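**Tusville Block Library, progress report**
Feb 13, 2023

Work on the block sets is on schedule. Of the $3,059 granted, we have spent all but $183, and the remainder will go to storage bags. The wood was bought from Cuervo in one order.

Each set combines two kinds of pieces: small cubes and larger rectangular blocks. All are left in plain, light wood with no paint or stain. We tried a colored set last September, and the families who borrowed it asked for the natural one instead. Sanding took longer than planned. Edges on the first batch were too sharp and had to be redone by hand.

We have nearly 500 pieces finished. Seven sets are out on loan to home daycares, and the Trundutari branch will get the next ones. Returned sets are wiped down and checked for splinters before they go out again.

Sorting is done on the marble-patterned table, with the cubes kept apart from the larger blocks.
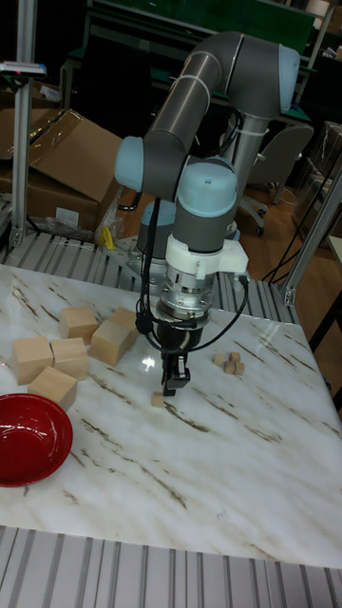 Kumiko Chiba asked that the next sets have more of the larger blocks, as children at her site run out of them first and then stop building. We can do this within the current budget if the number of cubes per set is reduced. Arif Wattimena will send the revised piece list with the next invoice.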